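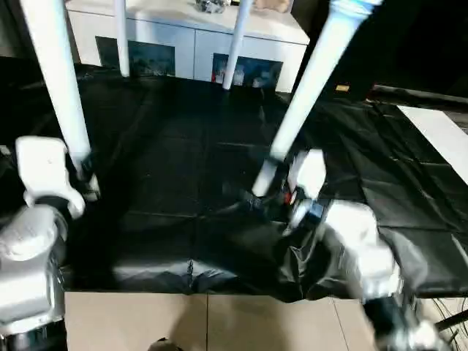
Both grippers down at the feet of the white poles, with the plastic sheet underneath.

Teaching by remote control: the sheet task

The Pembridge room has moved on from table-top work to jobs on the floor. The current one is handling a large black plastic sheet around white poles and a plastic chair, with the robot's two arms driven by an operator throughout. Each run is recorded from start to finish, arm movements and head camera together, and goes into the set that Genen will train on.

We picked plastic sheeting on purpose. Most of what we have recorded up to now involves things that keep their shape, and the operators had become quick at it. Sheeting slides, creases and bunches up, and the shine makes it hard to judge depth on the operator's screen. Our advice is to go in slowly, close both grippers on a fold and only then lift. If a gripper misses, open it and try again without stopping the recording. Wotell, who look after the control software, want the second attempts kept in.
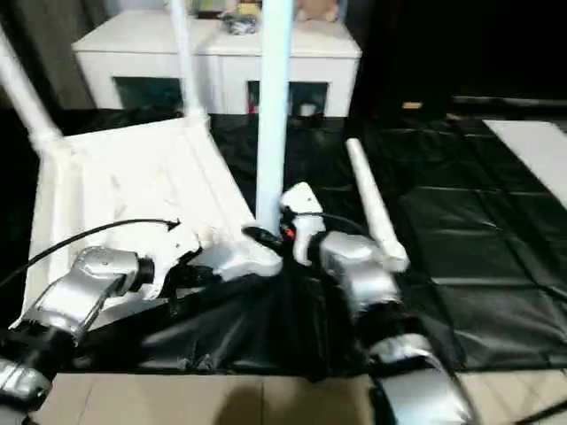
Two grippers on one gathered fold, next to the tipped chair.

The target for this task is 600 runs. We have 525 logged and checked, so the remainder should be finished well before May. The wider floor set stands at 2000 runs across all tasks. Runs are only thrown out if the camera drops or an arm has to be stopped by hand.

A few points for operators:

Check where the arm cables are before you start – they can swing across the work when both arms are low.

Keep the poles in view when you lower the arms. It is easy to watch the sheet and forget them.

Take a break after 5 runs. Tired operators pull too hard.

The Lukoševičius notes on two-handed grasping have been updated and are in the shared folder. Please read the section on folds before your next session.

Posted 2020-03-14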